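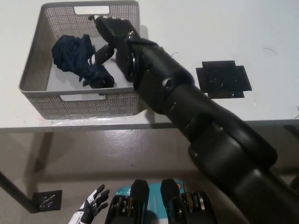
3 August 2018 – grasp planner, cloth in basket

Spent the morning on the planner and the afternoon finding out that the planner was fine. Notes so I don't repeat this in September.

The navy cloth is still the worst item in the set. Depth returns from the folds are poor, and the segmentation merges the deepest ones into a single flat region with a hole in it. The planner then picks the hole. Raised the minimum confidence on the depth mask and filled gaps from the neighboring pixels only when they agree to within a centimeter. The grasp candidates moved up onto the ridges where they belong. Fewer of them, but usable.

The basket wall is the second problem. It's a fine grid of square holes, and the mapper treats it as noise at some distances and as a solid at others. When it decides the wall is noise, the arm is allowed to plan straight through it. Replaced the sensed wall with a fixed box model fitted to the rim, corners squared off. The handle cutouts are filled in on purpose. I don't want the planner getting ideas about reaching in through them.

Then the approach. The finger comes down at a slant, and the upper part of the gripper passes over the far rim on the way in. With the box model in place the collision checker rejected nearly 2,000 of the 3,000 sampled approaches, all for the same pair of links. I assumed the padding was too large and spent an hour shrinking it. Wrong. Chaiwat Khamphan looked at the log for two minutes and asked why the gripper mesh was dated last year. The Vikmont config was still loading the old one, with the longer wrist. Swapped it, put the padding back, and the rejections dropped to a number I can live with.

Self-filter also needs work. The arm's shadow falls across the tabletop and the color-based table segmentation cuts the table in two along it. Harmless today. It won't be when we start placing things on that side. The black pad on the table gets a cluster of its own, as it should, but its outline is stepped and the fitted rectangle turns a few degrees from one run to the next. Logged under perception, low priority.

Timing: planning is capped at 2,000 milliseconds per query. Most queries return well under that. The slow ones are all goals near the basket floor, where the finger has very little room between wall and cloth. Tried seeding those with the last successful joint solution. It helps, though it also makes the arm favor the same elbow position every time, and that position blocks the head view of the table. Left it behind a flag, off by default.

Anong Nilsuwan wants the replay tool in Skeker to show rejected candidates along with the chosen one. Agreed. Would have saved me the hour on padding. She'll do the display, I'll write the export. The format is the one we used for Bunnag, plus a field for the reject reason.

Open items:

Mesh date check at startup, fail loudly.
Shadow handling in table segmentation.
Reject reason codes. I have 7 so far and two of them overlap.
Ask Avville whether their rim fit handles rounded corners or if they square them off too.

Left the regression set running with the new mesh. Results go in Monday's entry.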